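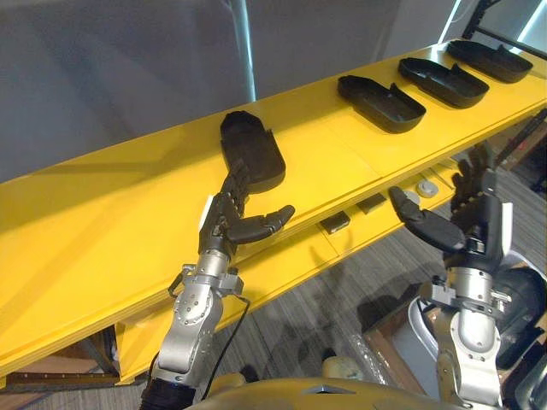 The Moth Who Couldn't Find the Light Switch

Eleven pages in, the hero of Drondura falls down a laundry chute. He has been chasing a jewel thief across the roof of the Bridutbridge Grand Hotel, he has the cape and the antennae and a speech all ready, and then the roof has a hatch in it and down he goes, seven floors, with a different hotel guest looking up from something private on every one. I read that page standing up in my kitchen with my coat still on, and I laughed so hard the dog left the room.

I should say that I came to homemade superhero comedy late in life and by way of a waiting room. Somebody had left a stapled comic on the chair next to mine, between the golf magazines and a booklet on gum disease, and the cover showed a stout man in a moth costume bumping his head on a porch lamp. That was Drondura number 3. I read it twice before they called my name and then (I'm not proud of it) I put it in my bag.

If you haven't met him, Drondura works nights at the Lammers mattress warehouse on the east side of Bridutbridge, a town that exists only in these comics and in the web videos that grew out of them. He got his powers by sleeping in a wardrobe full of mothballs. He can fly, a little. He can hear wool. His one great weakness is that any bright light makes him forget what he was doing and drift toward it, smiling, and every villain in town has figured this out, so every villain in town carries a flashlight. You would think the joke would wear thin. I have now read all 101 issues and I'm still waiting.

The thing was started by a small outfit called Proken, which is two sisters and a brother-in-law working out of the room over a shoe repair shop. They draw everything themselves, and they make the videos on weekends with whichever cousins are free. They asked me not to use their names, partly because one of them teaches third grade and her students have not made the connection yet. I spent a long November afternoon with them, eating their crackers and getting in the way.

What I wanted to know was why the jokes land. I have sat through a great many funny superheroes over the years, and most of them wink at you until your own eye gets tired. The older sister thought about this for a while, and then she got up and took a shoebox down from the closet. It was full of index cards. Every card had one thing on it that Drondura wants. A sandwich. To be invited to the warehouse picnic. For his landlady to say his name right. They pull a card before they write a page of any story, and only after that do they pick the villain.

"He doesn't know he's in a comedy," she said. "He's having a very hard week."

Her sister, who inks, said it was mostly the knees. She draws him with bad knees. Once you've seen how he gets up off the floor after a fight, one hand on the nearest furniture, you are on his side for good, and I thought of my own trips up from the garden bed and had to agree with her.

The videos are a different animal, and I'll admit it took me longer to warm to them. The first few are dark and the sound comes and goes, and there's a chase through a parking garage where you can plainly hear somebody's phone ringing in the cape. But around the time of the Lammers Christmas party episode they find their feet. Drondura has to give a toast. The villain, a retired optometrist called Doctor Squint, has put a spotlight on the far wall. What follows is almost three minutes of a man trying to say something nice about his boss while walking slowly sideways through a buffet, and I would put it up against anything I paid to see last year.

It was never a big success, at least not the way people mean it now. They print 900 copies of each issue. The last one sold 806, which they told me with real pleasure, and the leftovers go into little free libraries and, yes, waiting rooms, where the brother-in-law drops them off on his way to work. So my stolen copy was meant to be stolen, more or less. I told them anyway. They charged me for it, fair enough.

There has been one offer to make Drondura into something larger. A production company two states away wanted to give him a sidekick and a sad childhood and take out the mattress warehouse. The three of them talked it over for a weekend and said no thank you, and then they made the offer into issue 88, in which a stranger in a good suit tries to sell our hero a better pair of wings. The wings are lovely. They're also lined with tiny bulbs. I won't spoil it, except to say that the landlady turns up at just the right moment with a broom.

My favorite is still the hotel one, though my niece holds out for the two-parter with the haunted dry cleaner, and we've argued it over more than one supper. If you're starting fresh, I'd go with the hotel, then the picnic, then the dry cleaner, and save the wings for a day when you need them. The early ones are rougher and the lettering leans, but don't skip them. The landlady gets his name wrong in a new way each time, and there's a payoff to that some sixty issues down the road that I did not see coming.

The next issue is due Wed 3 January, and it has the first crossover Proken has ever tried, with Drondura sharing a bus shelter for the whole story with a superhero from the next town over who can only use her powers on Sundays. It's set on a Thursday. The sisters let me look at four pages of pencils, spread out on the floor with a can of soup on each corner, and asked me what I thought of the bus driver. I said I thought he should have a mustache. They said they'd talk about it.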